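From: Prakash Fernandes
To: handheld-demos list
Date: May 18, 2025
Subject: Re: how slow is slow enough for hand demos?

> Hi all, we're moving from remote control to the hand-held gripper
> next month and I'm trying to write up instructions for the people
> who will be collecting. With the joystick rig at Ukia everybody was
> slow whether they liked it or not, so I never had to think about it.
> Now they can go as fast as their arm goes. Do you tell people a
> speed? And do you keep the parts of an episode where the fingers
> aren't anywhere near the object, or trim them?

Oh boy, I have opinions on this one, so get a coffee.

We do tell people a speed, but we quit telling them in numbers. When we started in February I had a line in our sheet with centimeters per second in it and all it did was make everyone stare at the gripper and forget the task. What works for us at Sosham is "move like you're handing a full cup to somebody you don't know very well." People get that right away. The first five or six demos from a new person go in the bin anyway (sorry, new people!) and after that they settle into a rhythm and you can leave them alone.

The trimming question is the one I got badly wrong. I used to chop off everything before the last bit of the approach, figuring that open fingers over a plain background were dead weight. Then we trained on the chopped set and the arm was lovely when we parked it next to the package and hopeless from anywhere else. It would just hang there! So now I keep the whole approach, and I ask people to begin from a bunch of different spots, including ones where the thing they're after is barely in view or not in view at all. Our package set is full of moments like these:

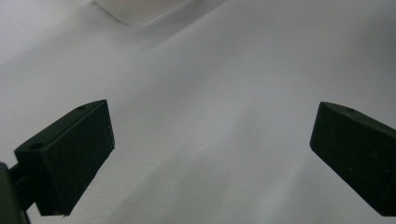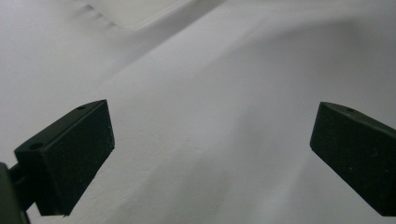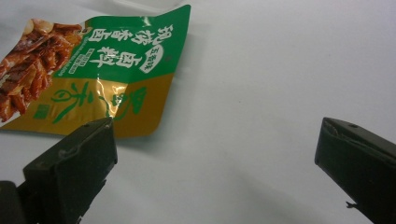
Fingers open in all three.

I do still trim the standing-around time at the very start, when somebody has pressed record and is getting their feet sorted out. My rule is to cut to the first deliberate motion and then leave half a second before it. Same at the end, but be gentler there, you want the release and the pull-away in full. If you cut too close to the release you'll get a policy that lets go and then grabs again, over and over, and it looks very silly in front of visitors. Ask me about the Flornham visit some time.

Two other things for your instructions. Tell people that hesitating is okay but changing their mind is a new episode. A pause in the air does no harm that I can measure, but swinging left, thinking better of it and swinging right seems to teach exactly that swing. And with shiny flexible packs, have them squeeze a little later than feels natural. On a joystick you see the pack crumple on the monitor and back off, but with the tool in your hand you feel it give and close harder without noticing.

For numbers, our current set is 1923 episodes recorded and 1784 kept after review. I went through the last 166 myself over two evenings and most of what I threw out was the changed-mind kind, with a few where a sleeve got in front of the lens. I'd say you'll know whether your instructions are any good by about 100 episodes, so don't let folks run off and do a thousand before you look.

One thing I haven't solved, and maybe the Nørgaard people have: how are you mixing old remote-control data in with the hand-held stuff? Ours is so much slower that the model seems to pick one speed or the other depending on the background. I tried resampling the old episodes to match and it helped some, but the gripper closing looks wrong when you speed it up. If anyone has a script that treats the closing part separately I'd love to see it, however ugly.

Happy to send you our sheet too, it's a page and a half and has coffee on it.

Prakash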